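In defence of the kitchen drawer

My cousin has bought a label maker, and the family is worried. It came from a firm called Zodley, and since October every jar in her house has announced its contents, including the glass ones. I went round on Wednesday and found the light switches done as well.

I have nothing against order. I just think it has been oversold. The brochures now want all of us to live with 7 possessions and a fern, and they want us to pay Urnelia £165 for the box to put them in.

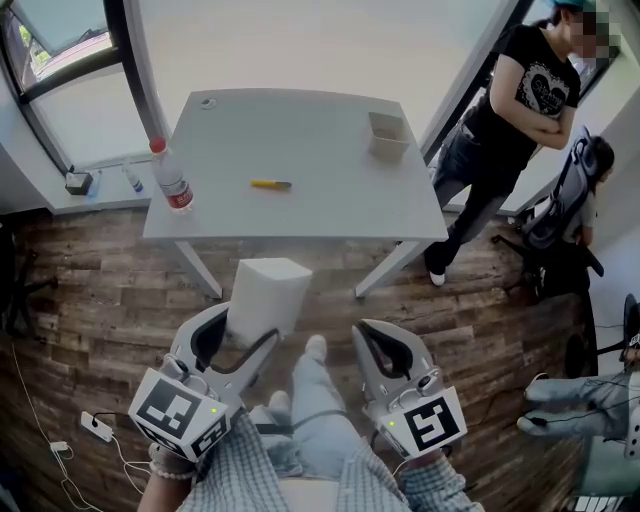
Water bottle, yellow knife, small box: all anybody needs on a table.

The case for mess is a modest one. A messy drawer is a record of what a household has needed in a hurry: string, a candle stub, the key to a shed we no longer own. I can find any of it in the dark. Ask me to find the same things in a labelled system and I must first guess whether string is Craft or Garden - and my cousin has moved it twice.

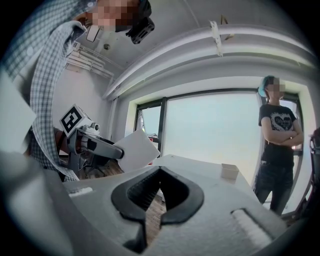
Tidy people also believe in containers, and they believe in them early, before there is anything to contain. An open cardboard box with short walls, like the one on the white table, is to them a promise. To me it is a place where batteries will go to die. I have six such boxes in the loft, all bought to deal with the loft.

Then there is the moral tone. I once lost an evening to a Nileden leaflet which told me a clear surface meant a clear mind. 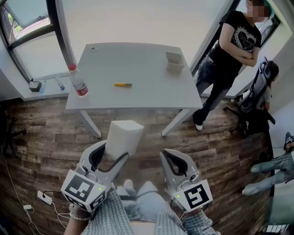 My own mind has never been clear, and I have paid the gas bill on time regardless. The drawer sticks a bit in damp weather, so you have to lift and pull.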